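## 3. Where fibers settle in the home

### 3.1 Background

Most loose fiber in a living room comes from clothing and bedding. It is released by wear and by the folding and shaking of laundry, and it moves through the air until it lands on something that holds it. Earlier work in this project dealt with the release step. This section deals with the second step, the places where fiber comes to rest, and with how much of it a normal cleaning routine removes.

The sampling was done in the Ogbonna and Zundia housing districts. Residents kept their usual habits for 2 weeks before the visit and wrote down each time they vacuumed, dusted, or aired a room. We collected 1804 tape lifts in all. Of these, 1000 came from seating and the rest from floors, shelves, window sills, and curtains. Each lift was made with a clear strip pressed flat by hand and then sealed on a card.

Knitted garments were treated as a source class of their own. Knits shed more short fiber than tightly woven cloth of the same weight, and brushed or fleecy knits shed the most. Dark knits have a practical advantage in this kind of work, as the fibers are easy to see against pale furniture and can be sorted by color before they go under the microscope.
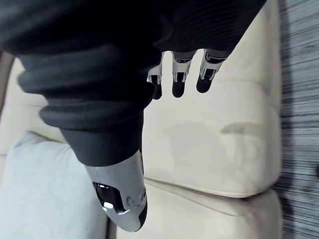 **Figure 1.** Charcoal knit fabric with a ribbed cuff, in thick folds.

Cuffs and hems were recorded apart from the body of the garment. They rub against tables and armrests through the day, and in our lifts the fibers from ribbed parts were shorter and more often broken at both ends. We did not try to match a single fiber to a single garment. The dye comparison was done by batch at the Gevavum laboratory, and a batch match only shows that two fibers are of the same type.

### 3.2 Seating surfaces
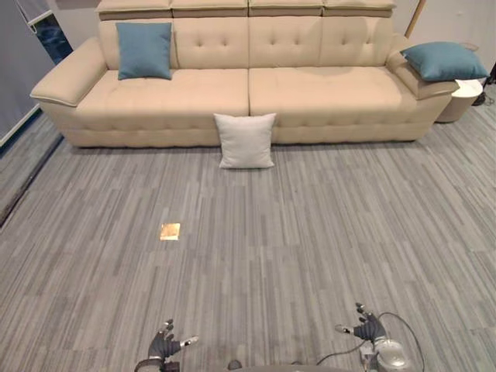
Seating held more fiber than any other surface except carpet. The difference between seat types was large. Open-weave upholstery trapped fiber across its whole area, and vacuuming took away only the top layer. Smooth coverings gave up most of it to a dry cloth, but the fiber that stayed was packed into seams and low points. On a sofa with a gridded seat and a button-tufted back, like the cream sectional shown with this section, the flat part of each panel may be close to clean while the stitched lines and the buttons still hold a good deal. For this reason every tufted seat got a pair of lifts - one from the middle of a panel and one along a seam. The two were never pooled. Headrests were sampled only where residents said they used them.

The gap between seat cushions was left out of the main count. It collects crumbs, hair, and coins along with fiber, and lifts from it could not be read reliably. Chibuzor Amadi sorted a small set of these by hand in November, and the results are given in the appendix.
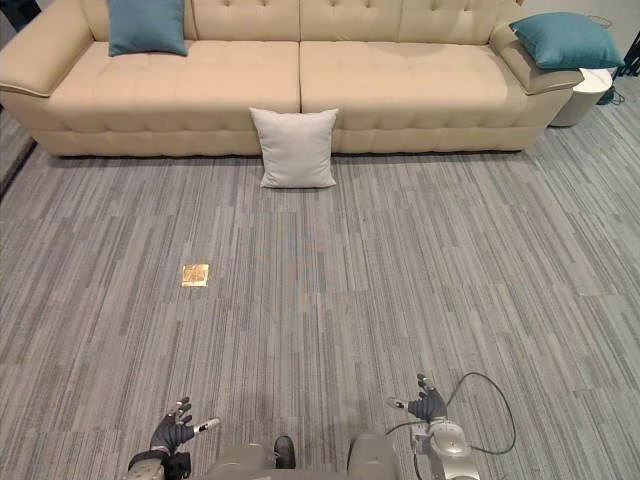 **Figure 2.** Beige sofa with quilted seat cushions, a tufted back, and teal throw pillows.

### 3.3 Loose pillows

Throw pillows behaved differently from the seats under them. They get picked up, moved, and leaned on, so they both collect fiber and pass it along. Residents who vacuumed the sofa every week often skipped the pillows, and a clean seat picked up new fiber from them within a day or so. The Riltance cleaning log has a line for pillows, but most residents left it blank. We read a blank line as "not cleaned." That may overstate the effect where someone cleaned a pillow and forgot to write it down.

Pillow covers were lifted on both faces. The face turned toward the backrest usually held less. Where a resident said the pillows were flipped often, the faces were close to equal.
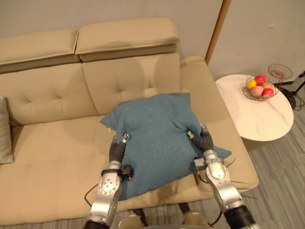

Should loose pillows be cleaned on the same day as the seat? Cleaning both on the same day gave the lowest counts in our samples, and the order mattered: seats stayed cleaner when the pillows were taken off and shaken outdoors first. Shaking them in the same room moved part of the fiber to the floor and the shelves, where it showed up in the next round of lifts.

Washing the covers was too rare in this group to analyze. Curtains and floors are covered in Section 4.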